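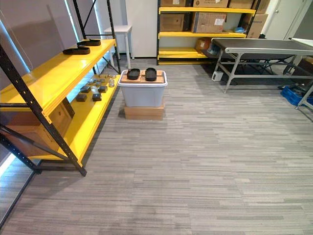 Figure 2. Shelving unit with yellow shelves.

2. Setting up a game of Sturnano

This section covers the first assembly of the board, pairing the Metov scoring hub, and the opening deal. Read it once in full before play. Later games need only steps 2.3 to 2.5.

Sturnano is for three to six players. For a game with two players, use the Buckley map on the reverse of the board and follow section 2.6 as well.

2.1 Before first use

1. Take the board, the four edge rails and the Metov hub out of the inner tray. Leave the card decks sealed for now.
2. Press the wooden markers out of their holding sheet from the printed side. Pressing from the back may tear the paper face.
3. Sort the markers by shape: barges, cranes and toll posts. Each player colour has one crane, five barges and three toll posts. The grey markers are neutral and belong to no player.
4. Open the battery door on the underside of the hub with a small cross-head screwdriver. Fit three AAA cells, matching the signs inside the door. Close the door and tighten the screw by hand.

CAUTION: Do not mix old and new cells. Do not fit rechargeable cells. The hub reads their lower voltage as a flat battery and will switch off during play.

CAUTION: Small parts. Not suitable for children under three years.

2.2 Fitting the board to the hub

1. Lay the board on a flat surface with the map you want facing up. The Tistura name should read the right way up when viewed from the hub side.
2. Unfold both wings fully. The centre fold is stiff when new and will lie flatter after a few games.
3. Slide the hub into the slot in the long edge until it clicks. There are eight contacts on the board. All of them must be covered.
4. Clip the edge rails on, short rails first. The long rails overlap the ends of the short ones and will not seat if fitted in the wrong order.

NOTE: A thick tablecloth can lift one wing and break contact with the hub. If the hub shows a single dash, press along the fold before doing anything else.

NOTE: The rails are not needed for the Buckley map. They may be fitted if you prefer them, but the two harbour spaces will then be partly covered.

2.3 Switching on

1. Hold the round button for three seconds. The display shows all segments, then the software version, then 0.
2. Wait for the short tone. Markers placed on the board before the tone are not read.
3. Turn the dial to the number of players and press it once.
4. Each player in turn holds their crane over the hub until their colour lights. The order in which colours are entered is the seating order and cannot be changed once the game has started.
5. Turn the dial to the target score. The standard game is played to 960 points. The long game is played to 2000.
6. Press and hold the dial. The hub plays a rising tone and the start space lights.

If a crane is not read after three attempts, turn it over. The reading tag is in the base, and a crane pressed out upside down can look correct from above.

Hubs supplied from December onwards remember the last target score. On these hubs step 5 may be skipped by pressing the dial without turning it.

2.4 Laying out the cards

1. Open the decks and remove the blank cards. These are spares. Keep them in the tray.
2. Shuffle the cargo deck and place it face down on the left-hand card space. Turn the top four cards face up in a row beside it.
3. Shuffle the weather deck. Take out the card marked Closed River, cut the deck in half, put the card on top of the lower half and put the halves back together. Place the deck on the right-hand card space.
4. Deal three cargo cards to each player, face down. Players may look at their own cards at any time.
5. Give each player the starting coins shown below.

First player: 6 coins
Second player: 7 coins
Third player: 8 coins
Fourth player and any after: 9 coins

NOTE: If all four face-up cargo cards show the same port, return them to the deck, shuffle and draw four more. Repeat if necessary.

New players often find the toll cards hard to judge. For a first game the toll cards, which have a striped back, can be left out altogether. The hub does not need to be told. Scores will be a little lower and the game will take longer to reach the target, so the standard target should be used.

2.5 Placing the opening markers

1. Starting with the first player, each player puts one barge on any free port. No port may hold more than one barge at this stage.
2. When everyone has placed a barge, place a second in reverse order. The last player therefore places twice in a row.
3. Each player puts their crane on either of the ports they hold. The hub sounds once for each crane.
4. Put the neutral markers on the spaces with a grey ring.
5. Press the dial. The hub shows the first player's colour and the game begins.

Do not move markers while the display is counting. The hub is reading the whole board, and a marker lifted at this point is recorded as lost. To correct this, put the marker back and press the round button twice quickly. The count starts again.

2.6 Changes for two players

1. Use the Buckley map. Set the dial to 2.
2. Deal four cargo cards to each player instead of three.
3. Remove the Closed River card from the weather deck and return it to the tray.
4. Choose one unused colour as the rival. Place three of its barges on the ports marked with a bell. The rival has no crane, no coins and no cards.
5. At the end of each round, move one rival barge one space downstream. The hub lights the barge to be moved.

The rival does not score. It can block a port and it can be charged a toll, in which case the coins come from the bank.

2.7 Messages during set-up

Single dash: board not in contact. See 2.2.

Two dashes: a colour has been entered twice. Press the round button once and enter that colour again.

Flashing 0: no markers found. Check that the map facing up is the one selected.

Error 733: the hub has lost its stored map. Switch off, take the hub out of the slot, wait ten seconds and refit it. If the message returns, fit new cells and repeat. If it still returns, the hub needs to be replaced.

Low battery sign: the current game can be finished. The hub will not start another.

2.8 Packing away

1. Hold the round button until the display goes blank. A game in progress is saved and can be resumed at the next switch-on.
2. Take off the long rails first, then the short ones.
3. Press the release tab and draw the hub straight out. Twisting it will bend the contacts.
4. Fold the board along the centre line only.
5. Return the markers to their bags – one bag to each colour, with the neutral markers in the bag with the white tie.

Store the game lying flat and away from direct heat. Take the cells out if it will not be used for several months.

Section 2 revised Fri 3 April. For scoring and end of game, see section 3.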